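Robotics club project, week 7! Our team is called Tranen and we're on the laundry task — teaching a pair of grippers to fold clothes. Today was padded stuff.

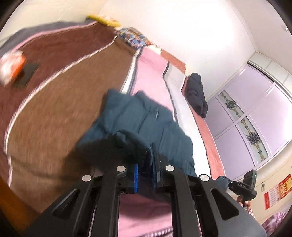
Teal padding, meet blue grip pads

T-shirts were fine last month. Quilting is a different beast, it's so puffy and the folds keep springing open on me. Target is 30 good folds by November, we've got 12.

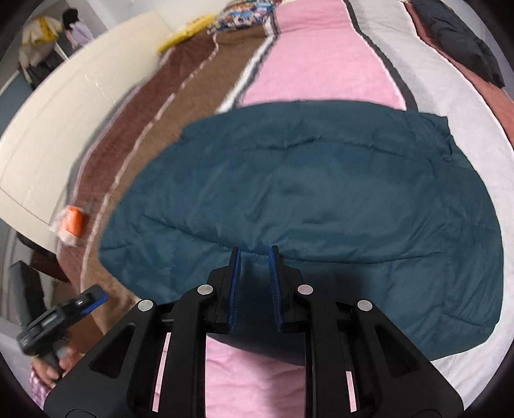
Folded, gripper still hovering

Next up — sleeves. Wovo are doing towels, the jammy things.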